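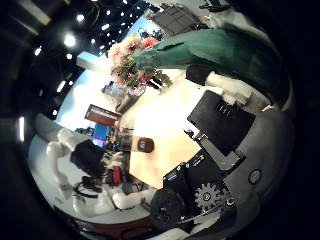
A wrist view at the flower table, with an arm on the left side.

Home News Working Groups Guidance Events Join Contact

Draft good practice for shared-table handling is open for comment

If you've been following the handling group at Cisska, you'll know we have been promising a written draft for a long time. It's finished! The text went out to members on 27/02/2018, and I am so pleased with how readable it came out. It covers robot arms that handle light, easily damaged goods in rooms where people are also walking about, sitting at desks and getting on with their day. Flowers were the test goods we kept going back to, and they turned out to be a wonderful choice. A bouquet has soft parts, stiff parts, slippery wrapping and a shape that is never the same twice, so a rule that makes sense for a bouquet will usually make sense for a bag of salad or a folded shirt too.

The draft has nine sections and runs to 37 pages, most of it checklists you can print and take to the bench. The older Dramani notes, which many of you have been using, are folded into sections two and three with very few changes. Section four is where most of the new work went. It deals with what you check before the arm is powered, and it starts with the parts that are easiest to skip: cable runs near the hand, the surface of the cover, the state of the finger pads. We ask for a look at each of these from the side a person would stand on and also through the wrist camera, which often shows marks and loose strands that you'd miss from standing height.

A word on cables, as it came up at every meeting. The draft says that no cable may lie where the hand can close on it at any point in its reach. It does not say how you should get there. Clips, sleeves, a different mounting point - all fine, so long as you move the arm slowly through its full reach afterward and watch the slack the whole way.

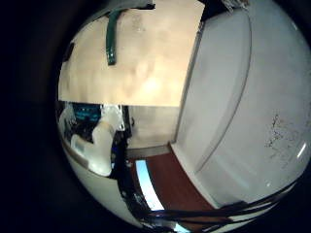
Who is in the room

Section five is my favorite, and I suspect it will get the most mail. Earlier drafts drew a line on the floor and left it there. The new wording asks you to name one person per session who can stop the arm, to tell everyone in the room who that person is, and to do it again when people come and go. It sounds small. We tried it at Brirunport in July and the difference in how relaxed everybody was made me want to write it on the wall!

There's also a part on the table itself. Personal items should be off any surface the arm can reach before power goes on, and that includes bags, cups and phones. Items outside the reach can stay, but the person running the session has to have checked the reach that day, with the tool that is fitted that day. A longer finger changes everything. Glass gets its own paragraph, and so does anything with a loop in it, such as a strap or a handle, which can catch on a bracket long after you have stopped thinking about it.

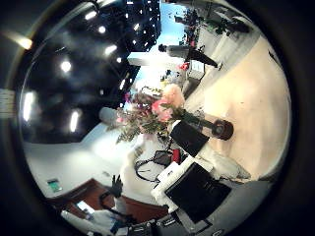

Ewurabena Amoah wrote in to say that the stop-person rule is good but that it should also cover breaks. In her view, if the named person leaves for coffee, the arm should be powered down until they are back, even when somebody else in the room knows it just as well. She would also like the reach check to be signed, with a time next to the name.

I think she's right on both points, and they have gone on the list for the second draft. Please send more like that! Short comments with a clear change in them are the easiest for us to use.

Section seven covers grip. We argued for weeks over whether to give a single force limit for soft goods and in the end we didn't. What the draft asks for is a written limit for each item, set by trial on pieces you are willing to spoil, and kept with the session notes. For wrapped stems the advice is to take hold of the wrapping well below the blooms, and to close in small steps with a pause after each one. Pads should be wiped before the first grip and looked at again when you change from one kind of goods to another.
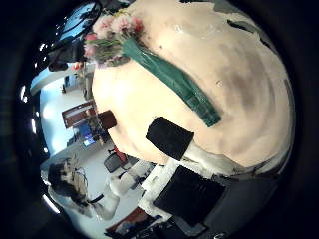

Shazia Gondal is collecting the trial limits members have already set, so that section seven can carry a table of starting values in the next round. If you have any to share, send the item, the pad type and the limit, and don't worry about tidy formatting. Distum has offered to host the table so that it can be updated between drafts.

Comments on the whole draft can be up to 500 words per section. Put the section number first, then the wording you would change, then your own wording. Members who would like a printed copy can ask for one at the next meeting, and there will be a stack of the section four checklists by the door.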